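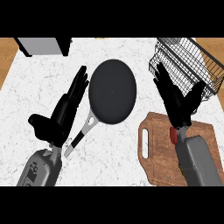
How long does a non-stick coating need in the oven before the pan can be handled?
At the Pichler works the coated bodies spend 7 minutes in the curing tunnel and then travel along an open cooling line until they can be stacked by hand. The tunnel time is fixed by belt speed and is the same for all diameters.

Visit report, Pichler cookware works, Gustside
2024-07-10

The works lies behind the goods yard at Gustside and is reached by the lower gate only. Visitors sign in at the weighbridge, collect ear plugs and overshoes, and are taken round in one group. The tour follows the order of production except for the press hall, which was shown last because of a tool change.

Blanks arrive as aluminium discs on pallets of 744. Each disc is checked for thickness at the edge, oiled on both faces and drawn in a single stroke. The larger of the two presses handles everything with a high wall; the smaller one makes frying pans and crêpe pans. Trimming follows straight away, and the offcut ring drops into a skip below the floor. Scrap goes back to the supplier by weight.

Washing takes place in a closed line with an alkaline bath and 2 rinses. The bodies then pass to grit blasting, which gives the coating something to grip. The blasting cabinet was the loudest point of the route and the guide's remarks there were lost. A printed sheet would help at this stop.

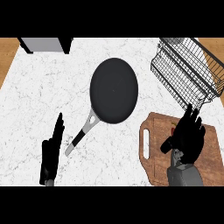 Coating is done by spray on a rotating spindle. The base coat goes on first and is flashed off under warm air, and the top coat follows while the body is still on the same spindle. Film thickness is read with a hand gauge at three points, and anything under the lower limit is stripped and blasted again. We asked what share of bodies goes round twice. The figure was not given.

Handles are bought in from Gimunau and fitted in the last bay. The rivets are set by a foot-operated machine of some age, and the operator checks each joint with a twist of the wrist. A sample from every batch is hung by the handle with a load on the far rim for 30 minutes. The test rig stands in a corridor and is easy to miss.

The tour closes in a small theatre with a film on a Holovis screen. It covers the mining of bauxite at some length and the works itself hardly at all. The seats are comfortable.

Practical points. The route has one steel staircase and no lift. Photography is allowed in the showroom but not in the coating bay. The canteen takes cards. The factory shop sells seconds with marks on the outer face, priced by diameter and without a box. There are no tours in August, when the lines are stopped for maintenance, and bookings for the autumn are taken by telephone at the gatehouse.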